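Engineering > Automation Laboratory > Course Handouts > Cell Maintenance

AUTOMATION LABORATORY, WANDTHORPE
Handout: Routine Care of the Table-Clearing Cell
Prepared by Paweena Kaewkla and Cosimo Barbieri

This handout supports the second practical session on the table-clearing cell, known in the laboratory as Jenano. Students are expected to have read it before they are admitted to the cell. It covers the gripper fingers, the camera between them and the arrangement of the work surface. Faults in the arm itself are dealt with in the Damstead notes and should be referred to the supervisor on duty.

1. Gripper fingers

The fingers are inspected at the start of every session with the arm in its parked position and the drive power isolated. Both contact faces carry a black textured mesh pad. The pad must lie flat along its whole length, with no lifted corner and no food residue in the weave.

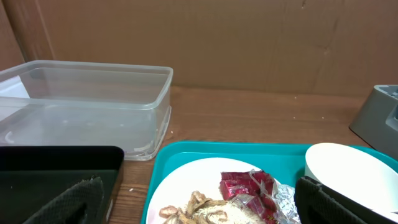 Page last changed: March, by C. Barbieri

Residue is removed with a soft brush and a damp cloth. Solvents are not permitted. Pads are replaced as a pair after 400 operating hours, or earlier if the texture has worn smooth at the tip, and the cycle counter reading is entered in the log beside the initials of the person who fitted them. At the last change the counter stood at 2,732.

After fitting new pads, close the fingers slowly on the setting gauge and confirm that both touch it at the same moment. A difference greater than 2 mm is to be corrected at the finger mounting screws and never by packing material behind the pad.

2. Work surface and backdrop

The cell works on a wooden tabletop with upright brown cardboard behind it. The cardboard gives the camera a plain background and should be replaced when it bows or tears; light creases and small marks are acceptable. Crumbs on the table are swept away between runs.

The tray, crockery and clear container are laid out by the student. Glossy and transparent items are the hardest for the camera to judge, and the lamps should be adjusted until reflections no longer hide the rim of the container.

3. Dish rack

The rack stands next to the tray and must not rock when pressed at any corner.
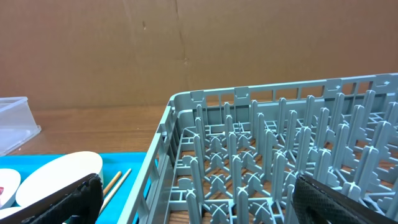
Its position is taught afresh whenever it has been lifted for cleaning. The approach path brings the fingertips down close to the pegs, and a small error in the taught position will cause a finger to strike one. Run the path at reduced speed first, with one student at the stop button throughout. Wait 30 seconds after any emergency stop before resetting the controller.

Thin items such as chopsticks are placed by hand until the Takeda exercise has been completed.

4. Records

Each group submits one signed log sheet. Entries must be in ink, and corrections are struck through once and initialled.

Shares: 2 | Comments: 0

This site uses cookies to remember your display settings. Accept | Manage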